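Disby Water - Bank, Boat and Hut Checklist
Start of season inspection, 3/19/19
Walked by Myrtle Sorensen. Comments are mine unless they are plainly more sensible than that.

Marks used: OK, WATCH, FIX, CLOSED.

1. Car park and gate
Gate swings freely - OK
Padlock opens with member's key - WATCH
Opens with my key on the fourth go. Opens with the spare on the first, so I have kept the spare.
Surface free of holes - FIX
One by the second post would take a small car. Cone put in it. The top of the cone is level with the ground.

2. Path, gate to Peg 12
Trip hazards cleared - OK
Overhanging branches - FIX
The willow at Peg 4 has come down to head height again. Tall members will find it before the saw does. There are two floats and a good deal of line in it, all of which needs to come out whatever happens to the branch.
Overhead power line signs in place - OK
Both readable from the path. Please do read them. A carbon pole under a live line is the one thing on this sheet I cannot be funny about. Pegs 7 and 8 stay CLOSED to poles and to anything over the length on the sign.

3. Fishing platforms
Each platform to be stood on, rocked on, and looked at from underneath.
Pegs 1 to 3 - OK
Peg 5 - WATCH
Moves a little at the left front corner. Upright is sound, bolt is not. Tightened by hand, which will hold until someone heavier than me sits on it.
Peg 6 - OK
Peg 9 - CLOSED
Two boards gone soft. My screwdriver went in up to the handle and I had to ask for it back. Tape across both ends. The tape is there to be obeyed, and last season's habit of stepping over it with a full barrow is noted.
Pegs 10 and 11 - OK
Peg 12 (wheelchair access) - FIX
Ramp firm, kick rail firm, wire mesh lifting at the join. Fold of mesh hammered flat for now. Needs new staples before the first match.
Non-slip on all the rest - WATCH
Thin on every north-facing peg. They get green by February and stay green out of spite.

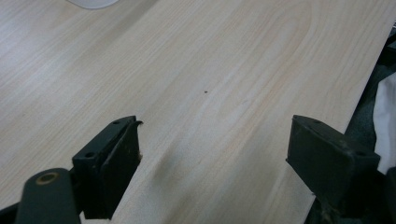
Frøydis Eklund has asked for it to go on record that she reported Peg 9 at the end of last season, in writing, and that the note was pinned up in the hut under the raffle poster. She would also like Peg 5 closed until the bolt is replaced, as a hand-tightened bolt is a loose bolt with good manners.
Both points taken. Peg 5 changed from WATCH to CLOSED. Raffle poster moved.

4. Boats
Skungate (the green one)
Hull - OK
Bungs present - OK, both, and one spare on a string
Rowlocks - WATCH, left one worn
Anchor and rope - FIX. Rope frayed where it runs over the bow. 80 feet of it on a lake that is nowhere deeper than a bus, so cut out the bad part and splice.
Morgan (the other green one)
Hull - CLOSED. Damp along the keel after a night on dry land. I would like to know where it is coming from before anybody goes out in it, and so should anybody.
Oars - OK, if you don't mind them being different lengths
Life jackets
Eleven on the hooks. Nine pass. Two have cylinders out of date and have been taken home so that they cannot be helpfully put back.
Reminder: a life jacket worn as a cushion will be treated as a cushion, and its owner as a person without a life jacket.

5. Ring buoys and throw lines
Peg 1 - OK
Peg 6 - FIX. Buoy there, line missing. Without the line it is something to wave at people.
Peg 12 - OK, line thrown and repacked. It took me three tries to get it back in the bag.

6. Hut
Fire blanket - OK
Extinguisher - WATCH, needle at the bottom of the green
Berkon stove - FIX. Hose has perished near the clip. Gas turned off at the bottle. No tea until it is replaced, and I expect this item to be dealt with faster than all the others put together.
First aid box - FIX. Contents: plasters, one bandage, a disgorger. Needs eye wash and something that will cut a barb off a hook. Pliers are not it.
Emergency card with grid reference by the door - OK, rewritten in larger letters

7. Still to do
Peg 9 boards, Peg 5 bolt, Peg 12 staples
Line for the Peg 6 buoy
Willow
Stove hose
Morgan to be turned over and looked at in decent light
Cone: get a taller one, or fill the hole

Signed M. Sorensen
Second check of Pegs 5, 9 and 12: F. Eklund, once the work is done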